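Four Days in Trondolholm, and the Waterfall I Almost Skipped

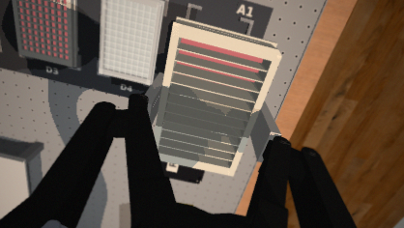

Kamarul Oei wrote to me after my last post to say that going all the way to Trondolholm without seeing Sutach falls would be a crime, and that the bus ride alone was worth the ticket. I had it crossed off my list already (too far, too many stairs, bad knees), so you can all thank Kamarul for what follows.

We got in late in April, which is the in-between season up there. The snow is gone from the lower slopes but the lake is still freezing, and half the cafes haven't opened yet. I loved it! We had the lake path to ourselves most mornings, apart from a few dog walkers and one very determined man in a rowboat.

The bus to Sutach leaves from behind the old market hall at 7:40 in the morning. Get there early and sit on the left. The road climbs along the river for an hour, and on the right side all you get is rock wall, but on the left you look straight down into the valley – little red barns, sheep, the river going from green to white and back again. I took 31 pictures before the first stop and every one of them has my own reflection in it.

From the parking lot there's a gravel trail through birch woods and then the stairs. There are 470 of them. The sign at the bottom tells you so, which I could have done without. I stopped at every bench. You hear the water long before you get to it, and then you come around a bend and it's just there, dropping 77 meters into a pool so blue it looks like somebody poured dye in it. I sat on a wet rock and ate my cheese sandwich and didn't say a word for a good long while. My sister will tell you how rare that is.

Bring a rain jacket even if the sky is clear. The spray goes everywhere, and my jeans stayed damp until dinner.

We stayed at the Rondonuwu, a guesthouse up the hill from the ferry dock. Small rooms, creaky floors, the best bread I've had in years. Ask for one of the back rooms if you're a light sleeper, as the ferry horn goes off at six. Hakim Ismail, who runs the kitchen, packs a hiking lunch if you ask him the night before, and he puts in far more than any one person can eat.

On our last day we drove over to Prerent, mostly for the view from the chapel. It was fogged in. We waited, drank coffee out of the thermos, waited some more, and got maybe two minutes of mountains before it all closed up again – I'd still go back for those two minutes.

Next time I want to try the ridge walk above the lake. The map at the guesthouse says it's only a 200 meter climb, and my knees say they'll think about it.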